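How to Clean a Whiteboard That Has Given Up

Posted 4/28/25 in Home Office

Every whiteboard starts life bright and hopeful, and within a year it looks like the inside of a teapot. Mine hung in a hallway for most of a decade, collecting grocery lists on top of the ghosts of older grocery lists. I could still make out "call dentist" from an era when I had a different dentist.

Most boards in that state can be saved with things you already own. Set aside an evening, mostly for drying.

What you need

A clean felt eraser, or an old cotton T-shirt cut into squares
Two microfiber cloths
Rubbing alcohol
Dish soap and warm water
A fresh dry-erase marker in a dark color
A spray bottle (optional, but it makes you look organized)

Leave the scouring pad under the sink. It will take the ink off beautifully, along with the surface the ink was sitting on, and from then on every mark you make will be permanent.

Step 1: Take it down and lay it flat

You can clean a board on the wall, and gravity will deliver a gray stream down the paint and behind the baseboard. I speak from experience. Lift the board off its hooks and put it on a table you can wipe. If it's a big one, get a second person, because they bend in the middle and the corners always find a door frame.

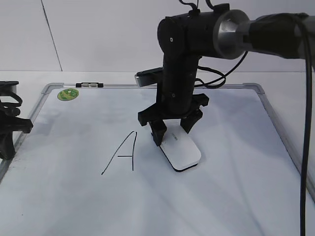
Check the back before you go any further. Cheap boards have a fiberboard core, and if water gets in at the edge it swells up like toast in soup. If yours is already puffy along one side, keep the cloth barely damp and stay away from that edge.

Step 2: Dry wipe first

Go over the whole thing with the eraser, top to bottom, in straight overlapping strokes. Circles feel more satisfying and mostly move the dust to a new location. If the eraser leaves a gray haze, the eraser is the problem. Bang it against an outside wall, or wash it with soap and let it dry overnight.

Step 3: Deal with the old ink

Ink that has sat for a few weeks won't shift with a dry cloth. The oldest trick still works best: scribble right over it with a fresh dry-erase marker, wait a few seconds, and wipe while it's still wet. The solvent in the new ink loosens the old. Work on a patch the size of your hand, or the fresh ink dries too and you've simply added to the collection.

The same trick handles permanent marker, which gets onto every whiteboard sooner or later. In my house everyone denies it.

Step 4: Alcohol for what's left

Put the alcohol on the cloth and keep the bottle away from the board. Open a window. Rub gently, turning the cloth as it picks up color, and switch to a clean side often. Red and green are the stubborn ones. Blue puts up a token fight.

I've tried the branded sprays. Wernatus cleaner did a fine job and smelled like a lemon that had been to business school. The Drurko wipes dried out in the tub before I'd used half of them. Plain alcohol did the work of both, and I already had it in the cabinet.

Step 5: Wash and dry

One drop of dish soap in a bowl of warm water. One drop! More than that leaves a film, and the film is what makes markers skip and bead up later. Wipe the board down, go over it again with plain water, then dry it right away with the second cloth. Leave it flat for an hour before you write anything, longer in humid weather.

Step 6: Test it

Write something small near the middle, where the surface gets the most wear, and something else near a corner where it gets almost none. Let both sit for five minutes and wipe them off dry. If the corner comes clean and the middle leaves a shadow, the coating is worn.

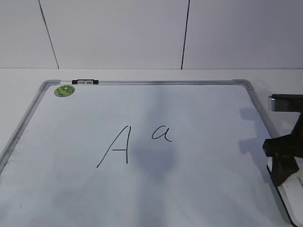 A letter or two in thin black marker is plenty for a test.

If the surface is shot

A worn board can be tided over with a thin coat of car wax, buffed until your arm complains. It buys a few months. After that you can paint on a new surface (Altitz sells a two-part coating that I found fussy, with instructions folded like a road map) or stick down a sheet of dry-erase film. I used Dimitriou film on the hallway board. Start from one short edge, go slowly, and chase the bubbles out with a credit card you don't love.

Keeping it that way

Wipe it at the end of the day, even if you haven't finished the list. You weren't going to. Give it the soap-and-water wash every couple of weeks, and replace markers when they start to squeak and fade, since a dying marker leaves more residue than a fresh one. Store them flat — tip-up dries them out, tip-down makes them blob.

And if you truly need something to stay on the board for months, write it on paper and tape it to the fridge like everybody else.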